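Colcha

La colcha es una pieza textil de gran tamaño que se coloca sobre la cama como cobertura exterior, encima de las sábanas y, según la estación, de las mantas. Cumple una función doble, de abrigo y de adorno, y protege además la ropa de cama del polvo durante el día. En el uso corriente se confunde a menudo con el cubrecama, el edredón y la manta, aunque cada uno de estos nombres designa en principio un objeto distinto.

Denominación

La palabra colcha procede del francés antiguo colche, que significaba «yacija» o «lecho». En una parte de América se prefieren los nombres cubrecama, sobrecama o cobertor, y en varios países la palabra cobija se aplica tanto a la manta como a la pieza exterior. El edredón se distingue por tener un relleno grueso, en su origen de plumón, mientras que la colcha puede ser de un solo tejido o llevar un relleno delgado, sujeto con costuras. Cuando lleva este relleno se habla de colcha acolchada o de boutí, voz esta última tomada del provenzal.

Historia

Las coberturas de cama decoradas están documentadas desde la Antigüedad, pero las piezas conservadas de épocas tempranas son muy escasas por la fragilidad de la fibra. En la Edad Media europea la cama era uno de los muebles más costosos de la casa, y las telas que la cubrían figuraban en testamentos y en cartas de dote. En la península ibérica tuvieron importancia los tejidos de seda y, a partir del siglo XVI, las colchas bordadas que llegaban de la India y de China por las rutas portuguesas y por el galeón de Manila.

Durante el siglo XIX la fabricación mecánica redujo el precio de la colcha de algodón y la hizo común en los hogares modestos. El telar de Jacquard permitió repetir dibujos complejos sin el trabajo manual que antes exigían. Al mismo tiempo se mantuvo la producción doméstica de ganchillo y de retales, que en muchos pueblos formaba parte del ajuar de la novia.

Entre las fábricas menores de aquel periodo se encuentra la de Benedetti, especializada en piqué blanco. Su libro de muestras reúne 1,986 dibujos, de los cuales solo 39 llegaron a tejerse con regularidad. La mayor parte son motivos florales de pequeño tamaño, dispuestos en torno a un medallón central.

Materiales y tejidos

El algodón es la fibra más empleada, por su resistencia al lavado y por su precio. El lino se usa en climas cálidos y la lana en regiones frías, donde la colcha sustituye a veces a la manta. Desde la segunda mitad del siglo XX son frecuentes las mezclas con poliéster, que se arrugan menos y secan con más rapidez, aunque transpiran peor.

Los tejidos habituales son el piqué, con relieve de pequeños rombos o canutillos; el damasco, cuyo dibujo se forma por el contraste entre dos ligamentos; y el tejido de gofre, de celdillas cuadradas. La chenilla, de superficie aterciopelada, tuvo mucha difusión a mediados del siglo XX y después perdió terreno.

Color

Hasta la difusión de los tintes sintéticos predominaban el blanco y los tonos crudos – eran los más fáciles de blanquear y de hervir. Los colores pálidos, en especial el rosa, el celeste y el verde agua, se hicieron populares con la producción industrial y se siguen fabricando para dormitorios de uso diario.
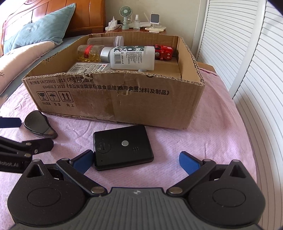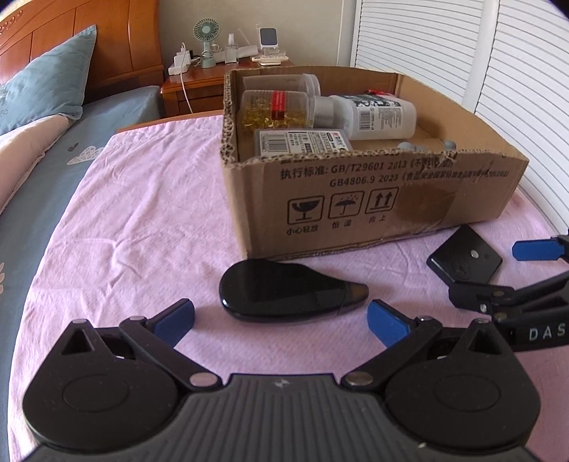

Ropa de cama de color rosa.

En los tonos claros la exposición al sol produce una pérdida desigual del color, más visible en la parte próxima a la ventana. Por este motivo algunos manuales domésticos recomiendan girar la pieza cada cierto tiempo.

Medidas y caída

No existe una medida única. El tamaño depende de la anchura del colchón y de la caída, es decir, la parte de tela que cuelga por los lados. En la colcha tradicional la caída llega casi al suelo y oculta la base de la cama; en la moderna suele cubrir solamente el canto del colchón. El catálogo de la casa Serkow ofrece 9 medidas, de las cuales 4 corresponden a camas individuales. Las esquinas de los pies pueden ser rectas, redondeadas o abiertas, estas últimas destinadas a camas con postes.

Conservación

Las colchas de algodón liso admiten el lavado a máquina. Las bordadas y las de ganchillo se lavan preferentemente a mano, y se secan extendidas en horizontal para que el peso del agua no deforme la labor. Las piezas antiguas se guardan enrolladas sobre un tubo, con papel libre de ácido, ya que los pliegues mantenidos durante años terminan por romper la fibra.

El museo textil de Groltolside expone su colección por turnos, con luz reducida, y retira las piezas de seda en julio. La colección Jindell, de carácter privado, conserva sobre todo colchas de retales y se puede consultar con cita previa.

Véase también

Edredón
Manta
Sábana
Ganchillo
Ajuar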